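# Can a machine clear the table yet? A talk with the returns manager at Gruven

Gruven handles returned stock for small online shops from a unit on the edge of Fatby. Its returns manager has spent two years trying to hand part of the job to machines. 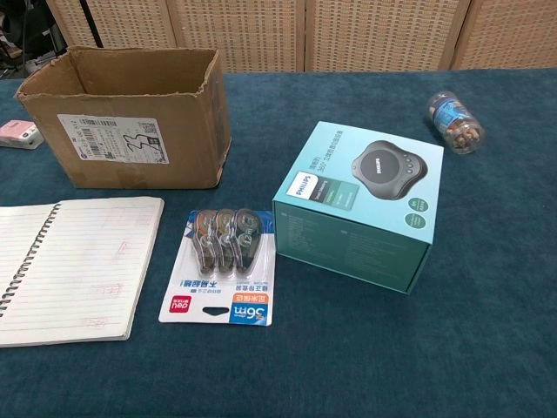 ## The job as it stands

The returns manager asked not to be named, as the firm's clients read the trade press and she wanted to speak freely about what goes wrong. She started on the packing benches and still does a shift there when the unit is short of people.

The work is simple to describe. Parcels come back, somebody opens them, and whatever was inside has to be looked at, sorted and put somewhere. In November the unit took in 3752 items, most of it office goods, small electronics and dry food.

'People hear "returns" and think of clothes,' she said. 'We hardly see clothes. It's a speakerphone in its carton, a pack of correction tape, a notebook, a jar of nuts. All from different shops, and all on the same table by ten in the morning.'

I asked her which of those a machine could be trusted with now.

'The carton,' she said. 'A square box with firm sides, sitting the right way up with space round it. Any decent arm will pick that up all day. If everything came back like that I'd have a different staff list.'

She had less to say for the rest. A blister pack is a flat card with a clear plastic bubble on it, and both parts cause trouble. Cameras do badly with clear plastic, which shows whatever is behind it or shines under the lights. The card is thin enough to lie nearly flush with the cloth.

'You or I slide it to the edge of the table, or get a fingernail under it. We don't think about it. The arm comes straight down and pushes it along.'

## Three arms, one of them in use

Gruven has three Calvo arms. The first was bought and the other two are on hire. On the afternoon I visited, one was sorting cartons into wire cages and the other two were switched off.

She was open about this. The second arm is waiting for a part for its wrist. The third was set up to open parcels, and the firm has stopped using it for that.

'Opening is the worst of it. I had that the wrong way round. I thought cutting tape would be easy and telling one product from another would be hard. Reading labels is fine. A barcode is a barcode. But a parcel that's been through the post twice has tape on top of tape. The flaps have gone soft, or somebody's torn them off. Then you've got a box with a ragged top and no flaps at all, and a machine that's been told to find the flaps.'

What did it do when it could not find them?

'It stopped, most times. I don't mind that. Stopping is good behaviour. What I mind is when it decides it has found them.'

The arm that works takes 40 seconds over a carton, including the scan. A person on the next bench is quicker but does other things as well, such as checking the seals and noting damage. She does not like to compare the two by speed alone.

'It doesn't get tired, so at four in the afternoon it's going along as it was at eight. I'll give it that. But it can't tell me that a box feels light. My people pick up a box and say, there's nothing in this. We get a fair few of those.'

## Weight and feel

We came back to this several times. Calvo's arm does measure load, and in principle it can report that a sealed carton is lighter than it should be. To use that, Gruven would need the right weight on file for every product its clients sell. Some shops send this over without being asked. Others have never weighed anything.

She thinks the gap between what an arm can sense and what a firm can do with it is wider than the people who sell arms admit.

'They say, it can feel a slip. Fine. What do I want it to do when it feels a slip? Grip harder? With a carton, yes. With a jar I'm not so sure. With a notebook you've creased the cover and now it's scrap.'

Notebooks came up more than I expected. A closed one is no bother. A spiral-bound one lying open is another matter, as the two halves hang differently when lifted and the wire catches on things.

'You have to close it first. That's a job in itself. Find the edge of the cover, lift it, bring it over, make sure no pages have folded under. I can do it while talking to you. I've watched a very expensive machine take four goes at it, and on the fourth it had hold of one page.'

I asked whether anyone was close to solving that.

'In a lab, probably. I've seen good films. I'd like to see it with my notebooks.'

## The Lalisis trial

Last spring Gruven took part in a trial called Lalisis, run jointly with two other firms in the county, which tried out software that learns a task from recordings of people doing it. Gruven's part was clearing a table of mixed goods into trays. Nothing was to be lined up beforehand, and goods could be on their side or face down.

She had expected to be disappointed and was partly wrong. The software coped well with things being the wrong way round. A pack lying upside down was treated much the same as one lying the right way up, which older systems at the unit had never managed. It was also better at choosing an order. It would move a carton first to get at the card beside it.

'That surprised me. It looked sensible. You'd watch it and think, yes, that's what I'd have moved.'

Round things were the weak point. A clear jar on its side, full of nuts, could be seen well enough by its label, but the fingers closed on it unevenly and it turned or rolled off. After a roll the arm would try again at the place where the jar had been. The staff began laying a strip of foam along the edge of the table.

The cloth made a difference too. On the bare bench top, packs slid. On felt they stayed where they were, which helped with lifting from above and made pushing things to the edge harder. The unit's benches still differ, and she has not settled on one surface.

'Ask me in the spring. I've got opinions on felt now. I didn't plan on that.'

Gruven did not carry on with the software after the trial. The cost was part of it, and so was the time needed to make new recordings each time a client added a line of goods. One of her best packers spent much of a month recording, and the bench was short without her.

## At home

Many readers will be less interested in a returns unit than in whether something could tidy the kitchen table. I put this to her, and she laughed and said her family asks the same.

Her view is that a home is harder than her unit in most of the ways that count. At Gruven there is a known list of goods, a fixed table and a tray for everything. The lights stay the same. At home the table has last week's post on it, and half of what is there is where somebody wants it.

'Picking it up isn't the whole job. Is that box rubbish or is somebody keeping it for the label? Is the notebook finished with? I don't know that in my own house without shouting up the stairs.'

She would buy a machine that did one dull thing properly. Emptying the dishwasher was her first choice, as the plates are always the same plates and they have a place to go. She would not want it handling glasses. For the floor she already has a round cleaner, which she likes, though she picks up the cables before it runs.

'And that's how it goes with all of them. You tidy so that the machine can tidy. We do that here. Somebody stands the cartons up before they go to the arm. It still saves time overall, or I wouldn't run it. But put that person in your sums.'

## Staff

Nobody at Gruven has lost a job to the arms, she told me, and one person has gained one, looking after them. She would not promise it will stay that way. If opening parcels is ever solved, she expects the benches to look quite different, with fewer people and more of them dealing with damage and disputes.

The packers I spoke to over tea were mostly concerned with noise. The working arm has a pump that clicks. One of them said she had stopped hearing it in the first week and only noticed it again when it was off for a service.

Several would be pleased to give up cutting tape, which is hard on the hands. They were not keen to be left standing up boxes for something else to lift.

## What she would tell another firm

I asked what advice she had for a shop or warehouse thinking of hiring an arm. She said to send the supplier a crate of the real goods before signing anything, including the torn boxes and the packs with bent corners, and to be in the room when they are tried.

'Don't let them choose. They'll choose the carton. I would, if I was selling it. Put the jar down on its side, leave the notebook open, and go and get a coffee. See what's on the table when you come back.'

Gruven's hire agreement with Calvo runs to the end of the summer. She intends to keep the arm that sorts cartons and send back at least one of the others. The part for the wrist had still not arrived when I left, and she was on the phone about it.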